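How I Plan a Weekend at the Lake (Without Losing My Mind)
9/17/23

Print this page | E-mail to a friend

So we just got back from Kerulville, and I thought I'd write down how I plan these little family trips before I forget it all!

First, book early. I call in April and put down 100 dollars to hold the cabin. Then I set a total (700 for us, food included) and stick it on the fridge.

Next, make one list per person - clothes, swim stuff, shoes. The kids pack their own and I check the bags at the door.
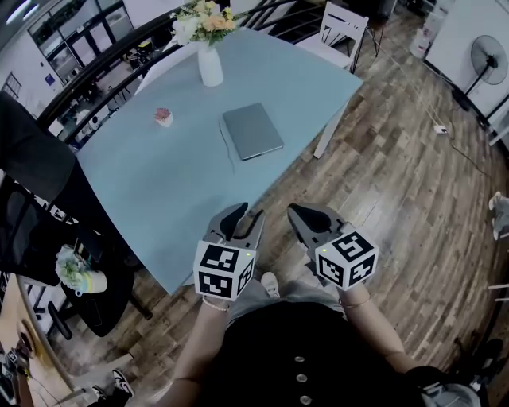
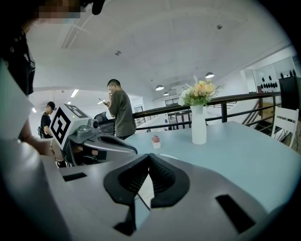
Packing the car is the last step, and I start with the cooler so it stays by the hatch. Then soft bags, then chairs. Small stuff goes in a zip pouch, and I mean things you wear without thinking, like the two thin bracelets in the first photo. Lake water eats jewelry! I leave 25 dollars in the same pouch for ice cream.

Comments

Pam's Porch: We do 2 lists, one for going and one for coming home. Saved us a lot of lost flip-flops!

lakemama: Is the cabin OK with dogs?

Contact | Copyright Lekeletti Family Blog | Back to top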